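The Burkby Dining Table Oil, 1 litre

Home / Timber Care / Indoor Oils / Burkby Dining Table Oil

$40.00 per litre tin
Item 2298
In stock at the Oketham shop. Posted Tuesdays.

If you have a timber table that gets used the way a table ought to be used (breakfast, homework, somebody's sewing machine, the good roast on a Sunday, a mug put down without a coaster every single day of its life), this is the oil we'd hand you over the counter. We've been mixing it at the back of the Oketham shop for long enough now that the recipe lives mostly in Adalberto Holanda's head, although we did finally make him write it down.

Burkby is a hardwax oil for indoor timber. It goes on with a cotton rag, soaks in over a quarter of an hour, and the surplus is wiped straight back off again. What's left is a low, soft sheen that still feels like wood under your hand. You won't get a glassy finish from it, so if that's what you're chasing, have a look at the Okalix Clear Lacquer on the next page over, which is a lovely product and a completely different job.

What's in the tin

Linseed oil, tung oil, a little carnauba wax and a little beeswax, plus a citrus solvent that helps it all flow. It smells of orange peel for the first day or so and then of not much at all. There's no pigment in the standard tin. On pale timbers it warms the colour slightly, a shade or two towards honey, and on darker timbers like jarrah or blackwood it brings the red and brown up beautifully. Please do try it on the underside first, especially if your table was stained by a previous owner and you've no idea what with.

We also make a White version (item 1034, same price) for people who have gone to a lot of trouble to get a pale ash or maple top and would like it to stay that way. It has a trace of white pigment in it, not enough to look painted, and it holds back most of the yellowing that ordinary oil brings on.

How far it goes

A litre covers an ordinary six-seater, top and edges, with two coats, and there'll be a fair bit left in the tin for touching up. Legs and chairs are a different matter. Chairs in particular drink it, and they take forever, what with all the spindles. If you're doing a full setting, get two tins and put the kettle on.

Getting the table ready

I'm going to go on a bit in this section, so forgive me, but nearly every phone call we get about a patchy finish comes back to the sanding.

Oil needs bare timber or timber that has only ever been oiled. It won't go through varnish or polyurethane, it'll just sit on top and go tacky, and you'll be cross with us. To find out what you've got, put a few drops of water on the tabletop and leave them for ten minutes. If they bead up and stay beaded, there's a film on there and it'll have to come off. If they darken the wood, you're most of the way there already.

Start at 80 grit if there's old finish to remove, then go to 120, then 150, and stop. I know it's tempting to keep going to 240 or beyond because it feels so silky, but the finer you sand, the less oil the surface takes up, and a dining table wants all the oil it can get. Always with the grain. Take the dust off with a vacuum and a soft brush, then go over it with a rag that's barely damp, and leave it overnight.

Clear the room if you can, or at least the end of it you're working in. Bimla Yadav, who looks after our Mensah shop and has refinished more tables than the rest of us put together, shuts the cat out and turns the heater off an hour beforehand so the air settles.

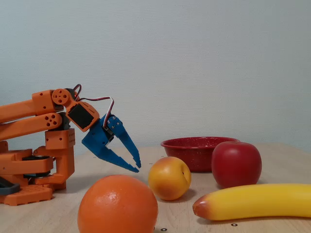
Have your rags torn up before you open the tin. Old flannelette sheets are marvellous, T-shirts are fine, and anything fluffy is a disaster. You'll want one for putting the oil on and at least three for taking it off again, and a bucket of water standing by, which I'll come to under Safety.

Putting it on

Stir the tin with a flat stick, right down to the bottom. Don't shake it, you'll fill it with bubbles. Pour a small puddle in the middle of the table and work it outwards along the grain, a section at a time, until the whole top looks evenly wet. Dry patches will show up after a few minutes where the timber has been thirsty, usually near the ends of the boards. Give them a bit more.

Leave it fifteen minutes. Then wipe off everything that hasn't gone in, and I do mean everything. Turn the rag often. When you think you've finished, crouch down and look across the top towards a window, and you'll see the streaks you missed.

Second coat the next day, same again, though you'll use less than half as much. If you like, rub it back very lightly with a grey pad between coats. A third coat is worth having on a table that sees small children, or a kitchen bench.

You can eat at it after two days if you're careful, with a cloth down. It reaches its full hardness in three weeks, and until then please keep hot dishes and wet glasses off it. Winter slows all of this down, and so does a humid spell. Give it an extra week if the washing's not drying either.

Looking after it afterwards

Warm water, a drop of mild soap, a wrung-out cloth. Skip the spray cleaners, particularly the ones with vinegar or ammonia in them, which dull the wax. Once or twice a year, when the top starts looking a bit tired where people's elbows go, wipe on a thin refresher coat and buff it off. It's a half-hour job and you don't have to sand first.

Water rings generally come out with a light rub of the grey pad and a dab of oil. Red wine, if you catch it in the first few minutes, wipes away. Texta is harder. Jeferson Miranda at our workshop swears by a bit of plain white toothpaste before the oil, and I've seen it work on blue and green but never once on black.

Safety, and please do read this bit

Rags soaked in linseed oil can heat up as they dry and catch fire all on their own. It really does happen. Don't scrunch them up and don't drop them in the kitchen bin. Drop them in that bucket of water as you finish with them, then spread them flat outside on concrete to dry, one layer thick, away from anything that burns, before they go in the rubbish. Open a window while you work and wear gloves if your skin's sensitive to citrus. Keep the tin away from children and flames.

Sizes and codes

Burkby Dining Table Oil, Natural, 1 litre: item 2298
Burkby Dining Table Oil, White, 1 litre: item 1034
Burkby Sample Pot, Natural, enough for a bedside table or a good test patch: item 162
Grey rubbing pads, pack of three: ask at the counter

What customers have told us

"Used this on my mum's old silky oak table, which had been in the shed under a tarp for years. I had my doubts. Two coats and the whole family's been fighting over who gets it."
Dirceu Siqueira

"Good oil, goes a long way. Smell was stronger than I was expecting on the first night so we ate on the verandah. Lid was a pain to get back on. Would buy again."
Jinlong Kang

On the matter of the lid: wipe the rim before you close it, then press it down with a block of wood and a gentle tap from a mallet. If the oil forms a skin in the tin, lift the skin out whole and what's underneath will be perfectly usable.

Delivery and returns

Tins go by road only, as the citrus solvent isn't allowed in the air, so allow a little longer if you're a long way out. Orders in by noon on Tuesday go that afternoon. Pick-up from either the Oketham or Mensah shop is free, and if you bring along a photo of your table, or better still an offcut or a spare leaf, whoever's in will happily put a dab on for you so you can see the colour before you buy.

Unopened tins can come back for a full refund within the month. Opened ones can't, I'm afraid, but if you've struck trouble with a finish, give us a ring before you sand it all off again. It can usually be put right with a grey pad and a fresh rag.

Goes well with: Okalix Clear Lacquer, grey rubbing pads, flannelette rag bundle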